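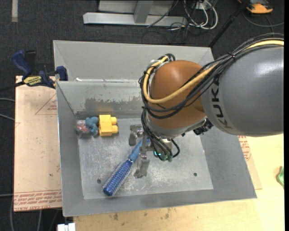

Progress report on the Voklow picking kit, for Dinside
Sun 4 May

We're at the halfway point of the review and I'm glad to say the Voklow kit has earned its bench space at Skullesham. The software went onto our arm in one afternoon, and the grasp planner has been running on mixed household goods ever since. Small, regular things were never going to be the hard part. A round hairbrush is a much better test, with a smooth handle at one end and a head full of bristles at the other, and the planner has to choose which part to go for. I love watching it work that out!

So far we have logged 466 attempts with 24 different items. Swapping in a new item takes up to 11 minutes, including the scan, and I expect that to drop as we get quicker with the menus. Support has been excellent. Lytvynenko answered every question we sent, usually the same day, and fixed a calibration bug that had been throwing off our depth readings near the bin walls.

Two things still bother me. Clear plastic packaging gives the planner trouble - it often asks for a second look - and the manual skips over cable routing almost completely. I've sent notes on both.

Next we want to reach 600 attempts, then repeat the hardest items with the updated release. Spending is on plan, and the October date for the final report stands. I'd like to add soft items such as socks and gloves before then, if you agree.

Jihad Qudah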